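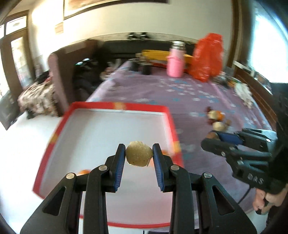
Draserow EP: vinyl master vs streaming

kboateng_audio
Has anyone compared the two versions of the Draserow EP? The streaming file of track 3 sounds flatter to me from the second chorus onwards. Same vocal take, but the backing harmonies sit lower.

mulcahy_fan
Same mix, louder master. The limiter is catching the harmonies.

kboateng_audio
I level-matched both before listening. The difference is still there, mostly above 2,000 Hz.

Grodcombe
Vinyl transfer or the download that comes with the record? If it's a transfer, your cartridge is part of the result.

kboateng_audio
Download, 24 bit. No cartridge involved.

Grodcombe
Fair enough. Then I'd look at the credits. My sleeve has Daithí Cronin for mixing on all tracks and Custonero for the vinyl cut. The streaming page lists no mastering engineer.

mulcahy_fan
Credits on streaming pages are incomplete half the time. I wouldn't read anything into that. Try a null test.

kboateng_audio
Done. Aligned at the first kick, polarity flipped. Verses cancel down to a faint hiss. Choruses leave the harmonies and a bit of tambourine.

mulcahy_fan
A limiter would leave that too. It only works on the loud parts. Still not a remix.

Grodcombe
Disagree. It would leave some lead vocal as well. Is there any?

kboateng_audio
None that I can hear. Will repeat it with track 5, which is slower (105 bpm) and easier to line up.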